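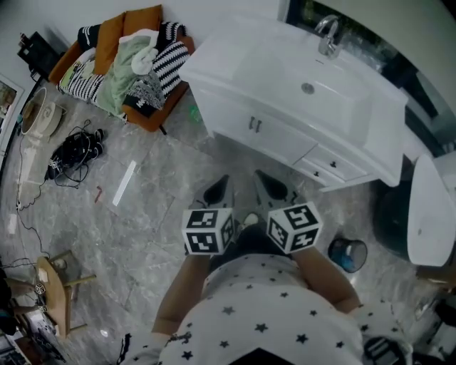
Ticket: hot water drops to lukewarm at bathroom basin, kitchen unaffected
Product: Zetalex water heater with Saavedra recirculation pump
Status: Closed
Opened by: Lajos Hegedűs
Month: March

Fault as reported
Hot water at the bathroom basin starts at the set temperature, runs for a short while, then falls to lukewarm and stays there until the tap is closed. Reopening the tap repeats the pattern. The kitchen tap, fed from the same heater, holds temperature. No error code on the heater display. Pump timer set to run mornings and evenings; the fault is worse outside those hours.

Checks before opening the ticket
Heater set point raised and returned to original. No change.
Tap aerator removed and cleaned. Flow improved a little, temperature drop still present.
Isolation valves under the basin fully open, both sides.
Heater power cycled at the wall. No change.
Pump switched off for one evening. Slower warm-up, otherwise the same fault.

First response, Stustis support
Please confirm whether a thermostatic mixing valve is fitted at the basin and whether the return line has a check valve. A check valve that does not seat will let cold water travel backwards up the return pipe when the pump is idle. Please also send the flow rate at the tap, measured with a jug and a watch, hot side only.

Customer update, 09:40
Mixing valve is a Flesen, installed with the basin. The return line has a check valve next to the pump, arrow pointing the right way. Jug test at the basin gave 500 ml in 4 seconds with the pump off. With the return line isolated at the pump, the first jug was the same, and the temperature held for the whole of a long run. With the return line reopened, the drop came back on the next run.
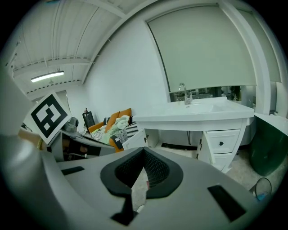
Mattes Stöcker replied at 11:15 that the isolation test pointed to the check valve and that the mixing valve could be left alone for now. A spring type check valve can pass water in reverse with a grain of scale on the seat, and the direction arrow proves only that it was fitted correctly. He asked for the valve to be taken out and blown through by mouth from the outlet side. Any air passing means it needs replacing.

Customer update, 16:05
Valve removed. Air passes from the outlet side. Scale on the seat, spring intact. Cleaned in vinegar, retested, still passes slightly. Replacement ordered.

Customer update, after fitting
New check valve in. System refilled, air bled at the pump. Ran the basin 2 times with the pump off and 2 times with it on. Temperature steady in all cases. The timer is back on its old schedule.

Resolution
Reverse flow through worn check valve on return line. Part replaced. Mixing valve not adjusted. Customer advised to clean the inlet strainer on the Zetalex unit at the next service.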